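I got an email from Pierina Monti asking how I decide how many shares to buy, and I realized I'd only ever mentioned it in passing. So let's do it properly. Grab a calculator (or the back of an envelope, that's what I use!) and pick a stock you already have your eye on.

**1. Pick the dollar amount you can stand to lose.** Do this before you look at the chart. Mine is $200 on any single trade. Yours might be a lot smaller, and that's fine.

**2. Find your exit.** I look for the last obvious low and put my stop a little under it. Say Grolari is trading at $42 and the recent low is just above $38. My stop goes at $38, so I'm risking $4 a share.

**3. Divide.** $200 divided by $4 is 50 shares. That's the position!

**4. Check what it costs.** Fifty shares at $42 comes to $2,100. If that's a bigger slice of your account than you're comfortable with, buy fewer. Please don't pull the stop in tighter to make the math look nicer. I did that for most of one October and got bounced out of trade after trade.

**5. Enter the stop right after the buy order fills.** I use a plain stop order, good till canceled. Check how your broker handles those, some of them expire after a while and you have to put them back in.

One warning: a stop at $38 doesn't promise you $38. If the company reports something ugly overnight and the stock opens at $35, you're selling near $35, and your $200 loss is now more like $350. I usually cut my size in half before earnings, or skip the trade and go make dinner.

When the market gets jumpy the lows sit farther away, your stop gets wider and your share count shrinks. Let it shrink!
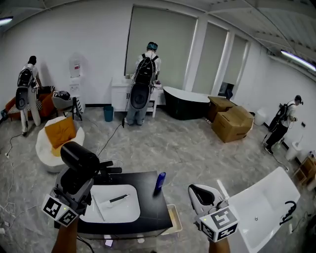

**Serena Tedesco**

I trade my own small account and write up what I learn. Next time: when I move a stop up, and when I leave it alone.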